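Plestport open day, anyone else go?

Forum > Automation > Events and visits

torquelimit
Went to the open day at the Plestport site in October. Got there a bit after 9 in the morning and left around lunch. Posting notes in case anyone is thinking of going to the next one.

The first hall was the usual thing. Two Iwasaki arms doing palletizing behind a fence, cartons in, cartons out, very quick. If you have been to any trade show you have seen it. The second hall was the Alto people showing how they collect hand data for two-arm tasks, and I spent most of my time there. You hold a gripper in each hand and do a job on a table, and what you did goes into training.

The presenter said they had 259 sessions recorded for the box tasks so far and want 2000 before they try training on the full set. Each visitor got 5 tries. I was bad at it.

greaseghost
Was there in the afternoon. The Iwasaki cell was down when I came through, so all I saw was two guys looking at a teach pendant. Alto table had a line out to the hallway.

What did they have you doing? We got the lid closing one.

torquelimit
Same, close the lid and press the latch. My first two tries I pushed the whole box across the table. You need one side to hold and one side to work, and you lose all the feel you normally get from your fingertips.

millrun_04
I'll be the one to say it. What is the point of this? A fixture and a pneumatic cylinder will close a plastic lid all day long for a few hundred bucks. I have been in packaging a long time and have never had a customer ask for a robot that closes a lid the way a person does.

ospreyline
The lid is practice. They want skills that carry over to parts that don't sit in a fixture. We do short runs of kits at my place, and the container changes every couple of weeks. I can't build a fixture each time.

millrun_04
Then standardize your containers. That is a purchasing problem.

ospreyline
The customers pick the containers. I don't get a vote.

greaseghost
I'm somewhere in the middle. The demo was interesting, but I asked for a cycle time on the trained robot and got a vague answer. I asked again and the presenter said it finishes in under 90 seconds "most of the time." For one lid. Take that how you want.

millrun_04
Thank you. 90 seconds.

torquelimit
To be fair, they said up front it wasn't production ready. The sign at the door said research demonstration. I didn't hear anyone trying to sell it.

ospreyline
Did they say anything about the gripper fingers? I looked at Gendska units last year for the same kind of work and the pads wore out faster than I liked.

torquelimit
Didn't ask about pad wear, sorry. The handhelds are lighter than I expected, but your wrists notice after a while. You also have a cable coming off each one, so you learn to keep your forearms out wide.

Found the picture I was going to put in the first post.
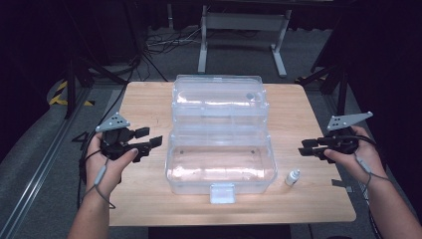
Lid task at the Alto table, lid open, one gripper on each side of the box.

greaseghost
Yep, that's the one. Those clear boxes are a pain to see under bright light. I kept misjudging where the front edge was.

sundial7
New here, question about the setup. What are the gray plates on top of the grippers for?

torquelimit
I didn't ask, so I'd be guessing. Something to do with tracking position would be my guess. Maybe somebody who works with these can say.

ospreyline
What about the little white bottle on the right? Is that part of the task?

torquelimit
Not in mine. I only did the lid and the latch. There may have been a different task where it goes in the box, I didn't stay to see the others.

millrun_04
A clear box is a dumb choice if they want cameras to find it. Start with a blue one.

ospreyline
Or it's a good choice, if the goal is to deal with what people really use. Half my kits go out in clear boxes.

millrun_04
We're not going to agree on this. I would still go look at it if they ran another day. Is there parking?

greaseghost
Lot behind the second hall, go in by the north gate. The front lot was full before 10. Bring safety glasses, they ran out of loaners.

torquelimit
They told us there would be another one in spring, no date yet. I signed up for the mailing list and will post here when I get something.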